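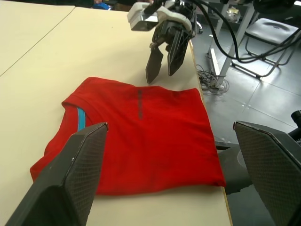 Caderer heated airer: a review after one winter

By Mekdes Wubshet
June
Reading time: 5 minutes

We use cookies to remember your settings and to see which pages are read. You can change this at any time.

I bought the Caderer heated airer last autumn when our tumble dryer stopped heating and the repair quote came to more than half the price of a new one. We live in an upstairs flat in Lulletgate with no garden and one radiator in the kitchen, so drying has always been the awkward part of doing the washing. I have now used the airer through a whole winter and a damp spring, which seems long enough to say what it is like.

It is the three-tier model with fold-out wings. It came in a long flat box from Skerkley, the homeware shop on the ring road, and I carried it up two flights by myself without much trouble. There is no assembly apart from clipping on four feet. One of mine was stiff and needed a knock with the heel of a shoe. The instructions are a single folded sheet and the drawings are too small, but you can work it out.

The bars are hollow metal and warm up along their whole length. They take a good quarter of an hour to get going. You can rest your hand on them when they are fully warm and it is no worse than a hot water bottle with a cover on. Clothes that touch a bar dry along that line first, so a shirt hung over a single bar ends up with a dry stripe across the middle while the hem is still wet. The cure is to lay things flat over three or four bars, or to turn them halfway through. I turn them when I remember.

The cover makes the biggest difference. It is a zipped fabric hood sold separately, and I think it should be in the box. Without it a full load takes all day and most of the night. With it, a load put out after supper is mostly ready by breakfast. Jeans and anything with a thick waistband need longer. Towels dry but come out stiff, and I have gone back to taking those to the launderette when the weather is bad.

Cotton T-shirts are what it does best. They dry evenly if you lay them out properly, and if you smooth them with your hands while they are still damp they hardly need ironing. I fold them straight off the bars while they are warm – sleeves in, sides in, then up from the hem – and they go in the drawer like that. 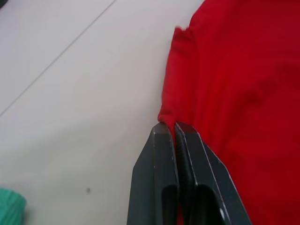 Jumpers are more of a mixed story. The top tier is flat enough to take one lying down, but the gap between bars leaves ridges in anything heavy, and a lambswool one of mine came off with lines across the back that took a steam to get out. I now put an old pillowcase under knitwear. It slows things down but the ridges are much fainter.

On running costs, I borrowed a plug-in meter from a neighbour and left it on through the coldest part of the year. The airer itself does not draw much. What adds up is the number of hours it stays on, and for that reason the timer matters. The built-in one has only three settings and beeps loudly when it finishes, which at four in the morning is not welcome. I tape over the little grille now, and that takes the edge off. The display shows total hours used since new if you hold the button down, and mine says 592. I had not expected it to be that high.

Where does the water go? Into the room, like any airer. In our first month we had running windows and a patch of black spots behind the wardrobe. We bought a small dehumidifier made by Strachan, put it by the foot of the airer and shut the door, and the problem stopped. It also shortened the drying time by a good bit. If you are adding up the price of the airer, add the cover, and think about whether your room needs a dehumidifier too. Bought all together it is no longer the cheap choice, though it still came in under a decent dryer for us.

Folded up, it slides down the side of the fridge with a bit of room to spare. Opened out it takes up most of the spare room floor, and the wings stick out at exactly shin height. The catches that hold the wings have loosened since the winter. One dropped in May with a load of bedding on it and everything went on the carpet. I wrote to Caderer and they sent a new pair of catches within 9 days, free, with no argument. The replacements feel firmer than the originals and have held so far.

Things I would change: a longer cable, as ours only just reaches the socket, and an on/off switch that isn't at floor level. The white coating has chipped in two places near the hinge. No rust yet, but I check before I hang anything pale near it.

I looked at the cheaper winged airer as well, the one without tiers, and I'm glad I paid for the bigger one. It holds a full machine load of mixed clothes, or one double duvet cover and its pillowcases with nothing else. For one person in a dry house the small one would probably do.

Four out of five. It loses the point for the catches and for selling the cover separately.

Sign up to our newsletter for new reviews once a month. You can unsubscribe whenever you like.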